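# Budgeting a Hand-Held Gripper Station for Garment Tasks

Audience: whoever has to fill in the purchase request. It covers one station built for picking up clothes and putting them on hangers, recorded with a hand-held gripper and a wide-angle camera. Arm selection is covered on a separate page.

## 1. Write the task sheet first

Do not open a vendor catalog until the task is written down. One page is enough. It should state:

- the garments, by fabric and weight
- the hanger type and the height of the rail
- the number of accepted demonstrations needed
- who records, and for how many hours per shift

At Tulness the sheet for the hanging task called for 624 accepted demonstrations. Every quantity below was worked out from that number.

## 2. Split the request into three groups

**Capture.** Grippers, cameras, mounts, batteries, memory cards, chargers.

**Station.** Rail, hangers, backdrop, table, lighting, cable ties, garments.

**Wear parts.** Soft pads, finger plates, screws, printed markers.

Most first drafts contain the capture group and nothing else. The station group is cheap per item but has many lines, and it tends to get bought late from petty cash. Put it on the same request so that the totals can be checked later.

## 3. Size the capture group

Start with the number of people recording at the same time. Buy one gripper for each of them plus one complete spare. A spare set of parts does not replace a spare gripper, because reassembly means recalibration and the station sits idle until that is done.

Batteries: three per gripper. One is in use, one is charging and one is ready.

Memory cards: size each card for a full shift at the recording resolution, then buy two per camera. Label them before first use.

If your supplier is Clurnine, ask for the finger plates and the pads as separate line items. Their default quote bundles them. Pads wear faster than plates, and a bundled reorder pays for plates you do not need.

## 4. Size the wear parts

Log the pad condition at the end of each shift for one week before placing the main order. Use three grades: good, glazed, torn. A glazed pad still closes but slips on fine knits. Replace at glazed.

Markers should be printed in batches of 100 on matte stock. Glossy stock reflects the overhead light and detection drops. Keep the print file under version control with the marker size in the file name. A marker reprinted at 99 percent scale looks correct and gives the wrong finger width.

Screws: order one bag per gripper in the exact length. Do not substitute a longer screw.

## 5. Plan the station

The rail must be fixed. A free-standing garment rack moves when a hanger is pulled and adds motion that you will have to filter out. Budget for wall or ceiling brackets and for the labor to fit them.

Wire hangers bend. Treat them as consumables and order them by the box.

The backdrop should be dark and non-reflective. Visual tracking also needs texture to lock onto, and a plain cloth gives it very little. Large cut-out letters or printed shapes fixed to the cloth solve this for the price of some card stock.
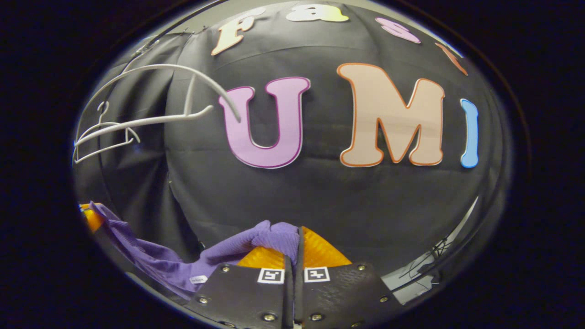

Garments need their own line. Buy at least two of each item on the task sheet, and include knits, which deform more in the grip than woven shirts do. Leave the labels on if the deployed task will see labels. Wash everything once before recording so that the fabric does not change partway through the set.

Cables to the table should run in a sleeve. Allow for the sleeve and for an extra power strip.

## 6. Phase the spending

Release the money in two parts.

1. **Pilot.** One gripper, one spare, one station. Record 90 demonstrations and run them through the full pipeline, including tracking.
2. **Main order.** Release only after the pilot rejection rate is known. Divide the required number of demonstrations by the acceptance rate to get the number you must record, then scale batteries, pads and operator hours to match.

We keep the rejection log and the parts list in the same Jindex sheet, so a change in one updates the other. A plain spreadsheet works as well.

## 7. Check before submitting

- Lead time for pads is written next to the price.
- Import duty is on its own line.
- Calibration time is budgeted as labor.
- Storage for raw video covers rejected takes too.
- The Husar arm, if requested, has its own form and cost code.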